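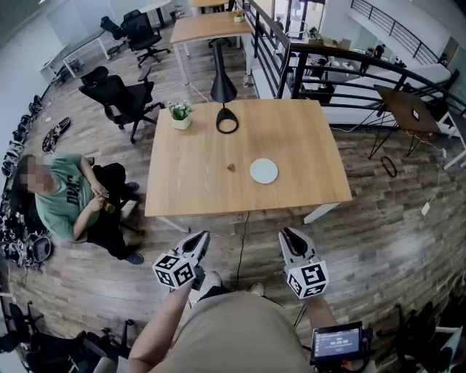
Shared Desks in the Upper Office
Project report, Damian Imhof
Jul 19, 2022

1. Background
The upper floor at Manby is open plan and looks down over a railing to the floor below. Staff do not have their own desks. They use light wooden tables with white metal legs and take whichever chair is nearest. My project looked at what should stay on a table between users and what should be put away.

2. Method
I gave a short form to 31 people who use the floor. I also tried three layouts on one table, each with a desk lamp, a potted plant and a plate for small things.

3. Results
Most people wanted the lamp and the plant kept at the back, so the front edge stays free for work. Opinions on the plate were split – some used it for keys, others moved it every time. Cables were the main complaint, above all those hanging down at the front where people sit. Bags left along the wall came second.

4. Costs
The budget was 240 pounds. Cable trays from Semon fit within this if only the tables nearest the railing are done first. The rest would have to wait until October.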